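Before we sign for more grippers

The Wevell quote landed in April and has been going around the office since. It offers 31 more hand-held grippers at 400 dollars apiece, with a discount if we commit before the next budget round. I've read it twice and I'm still not ready to say yes.

The unit price looks fine. My trouble is with everything the quote leaves out. Spare fingers are extra. So is the Sqalli software seat each unit needs, and so is storage, which we were told would be "minimal" the last time we bought anything. We heard the same about the Pollcombe arms, and half the repair money went on cables. 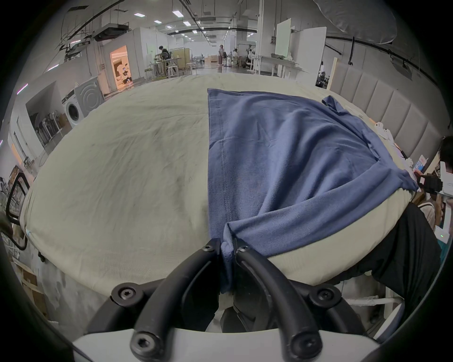 Equipment & Planning Notes | Issue 31 | page 4

Laundry is the task everyone points to when they argue for a bigger order. Getting two fingers on the hem of a cotton T-shirt on a wrinkled sheet is fiddly work, and I accept that we need plenty of it recorded. What I don't accept is that more grippers will get us there. We logged 2,819 shirt recordings last quarter, and the review team threw out roughly 300 of them. Would extra hardware have saved any of those? The quote doesn't say, and neither does the sales rep.

Dong-hyun Shim has asked for a smaller trial order and a parts price in writing. I'd go further and hold the whole thing until we know how many hours the present units spend on a shelf. Muketau's rental terms are worth a look too, though I'd want to see who pays when a finger mount gets stripped.

If you have usage logs, even messy ones, send them to Dong-hyun before the budget meeting. The Wevell discount can wait. They'll offer it again.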